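FOR IMMEDIATE RELEASE

Cokley Opens Its Winter Sock and Linen Drive in Holtville, With a Goal of 1,000 Bundles

HOLTVILLE, 7 Sep 2025 – Cokley, the neighborhood laundry and mending shop that has been washing, drying and patching for Holtville families for 11 years, is very happy to announce that its winter sock and linen drive is open again, and that everyone in town (and anyone just passing through!) is warmly invited to take part.

The drive gathers clean socks, pillowcases, hand towels and other small household cloths, which are sorted, paired and tied into bundles for local families before the cold sets in. Last year's drive sent out 321 bundles, and the shop was so touched by the response that it has set its sights a good deal higher this time. The new goal is 1,000 bundles by the first week of December.

A woven rope mat beside a sheet of white paper, then two views of a woven basket and small cloths:

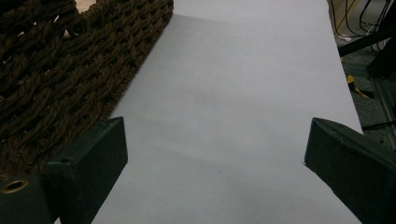
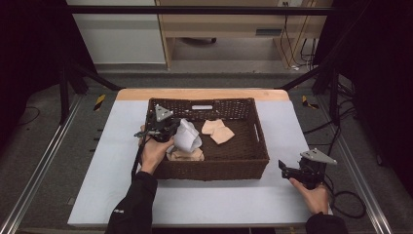
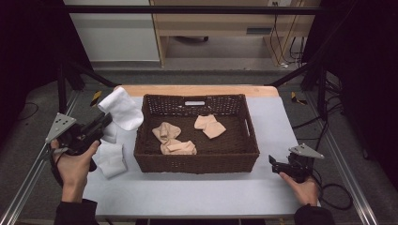 Donations may be left at the Cokley counter during shop hours, or at Cocco, the bakery next door, which has kindly offered a corner by its front window and a free cup of coffee to anyone who brings a bag. Items don't need to be new, but please do wash them first and leave out anything with large holes. Single socks are welcome too, as the mending table has a way of finding partners for them, or turning them into dusters and draft stoppers when no partner comes along.

Zallon, the Holtville delivery company, will once again carry the finished bundles around town at no charge, including out to the farm roads north of the canal, where the winter wind is always a little sharper than it is on Main Street.

Evening sorting sessions will be held at the shop through the fall. Children are welcome with a grown-up, and there will be soup.

For drop-off hours, sorting dates or help with a larger donation, please stop by or call the Cokley front counter.

###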